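Ticket 539: Gap between wall panels, left side wider than right
Product: Winden flat panel, light gray, matte
Status: Waiting for customer

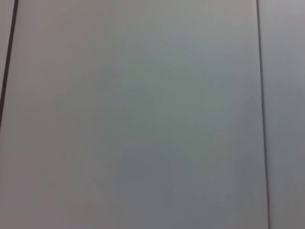

Description of the problem

Hello, I have a question about the gray panels which I bought from your Lolley shop in May. They are mounted on the wall of our utility room, side by side. The panel in the middle does not sit well between its neighbors. On the left the seam is dark, nearly black, and it is easy to see from the door. On the right the seam is much finer, only a gray line. I expected that both would look the same.

I have also a second point. The color of the middle panel looks a little uneven to me, more greenish in the center and more pink in the lower left. I do not know if this is the panel or only the light in the room.

The panels are 600 mm wide. They hang on the Broton rail with the clips from the box. I did not use glue.

What I tried already

1. I pressed the middle panel by hand to the left. It moved a little and came back when I let it go.
2. I loosened the upper clips and tightened them again. No change.
3. I wiped the surface with a soft cloth and clean water, and waited until the next morning. The color looked the same to me as before.

Reply from Winden support

Thank you for the clear report. Please check the following and write the results in this ticket.

a) Measure the left gap at the top and at the bottom. If the two numbers are different, the panel is turned a little on the rail.
b) Check the rail with a level.
c) Look at the color in daylight with the ceiling lamp off, then again with the lamp on. Please do not use any cleaner with alcohol on the matte surface.

Customer update, 7:40 in the evening

a) Left gap is 4 mm at the top and 3 mm at the bottom. Right gap is 1 mm at both places.
b) The rail is not level. It goes down to the right by 2 mm over the length of my level. I was sure that I checked this before I drilled, but maybe I checked only the first half.
c) In daylight I cannot see the pink part any more. With the lamp on it comes back, weaker. So I think you can close the color question.

Reply from Winden support

Then we start with the rail. Take down the middle panel and the one to the right of it. Loosen the rail screws on the right half, lift the rail until it is level, and tighten again. Hang the middle panel first, then the right one. The gap should be 2 mm on each side. The small plastic spacers in the clip bag have this thickness, please leave them in until all clips are closed.

Customer update

I found only one spacer in the bag. Can you send more, or can I cut something from cardboard? The order was sent to the name Govindasamy, total 2,880 with the rail and delivery. I will wait with the rail until I have your answer.

Reply from Winden support

A bag of 25 spacers goes out tomorrow, no charge. Please do not use cardboard, it gets pressed thin under the clip.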